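Bradholm opens parts store and sorting room at Arascombe

July 2024

Bradholm has opened a new parts store at its Arascombe site, bringing moulded covers, shells and small metal parts under one roof. The store takes up a room of 1,029 square feet that was used for paper records until April.

Parts come in boxed, are taken out and checked on a table, and then go to a shelf or into a bin. Large shells are kept apart from small covers so that the finish does not get scratched. Shelving was fitted by Skukia over 10 days.

"We used to keep covers in three different buildings and it took too long to find a matching pair," said Krisztina Kovács, stores manager. "Now the table is a few steps from the shelves."

Normunds Eglītis will run the store day to day with Tímea Mészáros. Orders placed by 14:00 will be picked the same day. Customers of the former Bhuiyan counter keep their account numbers and their 30 days to pay.

Black shell-shaped parts on the yellow table are in the second picture; a large dark blue shell, with yellow shelving to the left, is in the third.

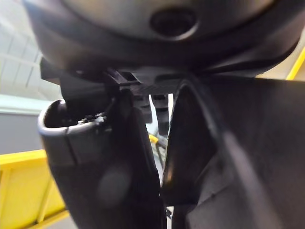
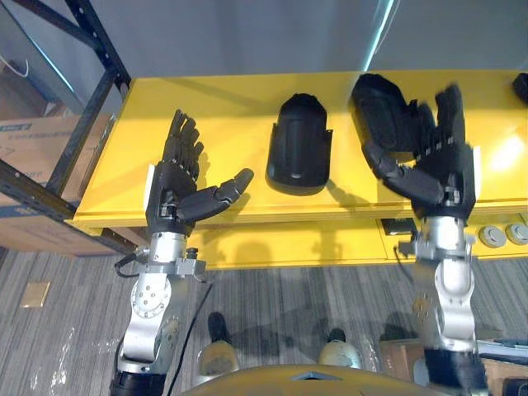
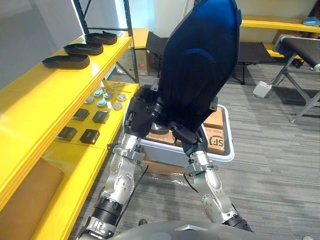 Can customers collect a single cover without ordering a full set?
Single covers can be collected from the Arascombe front desk once the order has been confirmed by email. Large shells are sent by delivery only.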